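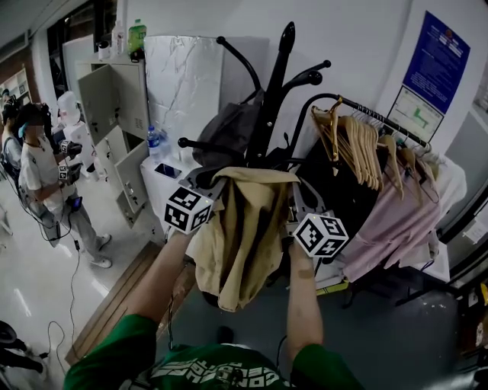 The coat rack is a device for losing jackets standing up, a reader wrote to me in June, and would I please stop sticking up for it. The letter ran to two pages. I kept it on the coat rack for a while, under a scarf.

I'm not going to stop. Put a coat rack next to a clothing rail with a full row of wooden hangers and watch which one people use. The hangers are right there, many of them empty, all facing the same way like a choir waiting for its note. The jacket goes on the rack. It goes on the rack because a knob asks one thing of you and a hanger asks four: find it, free it from its neighbors, feed in both shoulders, put it back. By the third step most of us are in the kitchen.

The hanger lobby says the knob ruins the collar. It does. I own a khaki jacket with a small permanent horn at the back of the neck, and over the years I have come to think of it as tailoring. What ruins a jacket faster is the chair, and the chair is where it lives in homes that have been talked out of a coat rack by a magazine.

I have lived in one of those homes. When we moved to Skevness I bought a wall system called the Clivberg, 47 pieces and a booklet, with a place for every garment we owned and several we didn't. It took a weekend. For 90 days it looked wonderful, mainly in the sense that there was nothing on it. Everything we wore was on the banister.

Then there is the basket question, which people bring up as though it settles something. Surely a garment is either clean and hung or dirty and in the wash? I would like to meet these people's sweaters. Most of what I wear is in a third condition, worn once, fine, not fit to go back among the innocent. You can wash it again out of guilt, and wear it thin. Or you can give it a knob.

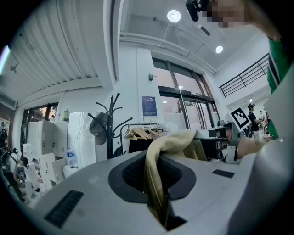

Beige cloth, draped through the opening.

I'll grant that cloth doesn't help its own case. Shove a shirt into any opening you like and one fold will stay up, leaning over the side to see who's coming. Wood stays where you leave it. A sleeve has opinions. My whole complaint about storage systems is that they are drawn up with boxes in mind and then sold to people with sleeves.

So keep the rack. Let it carry a coat, a bag and the thing from yesterday. When it starts to tip, take something off — that is the entire maintenance schedule, and it doesn't come with a booklet.

We use cookies to remember your preferences. Accept / Manage settings

3 comments

We had a Clivberg too. Still have four screws left over and no idea where from.

You skipped the part where the bottom coat on the rack hasn't been seen for over a year. Mine had a glove in it I'd already replaced.

Hooks on the back of the door. Have said this before.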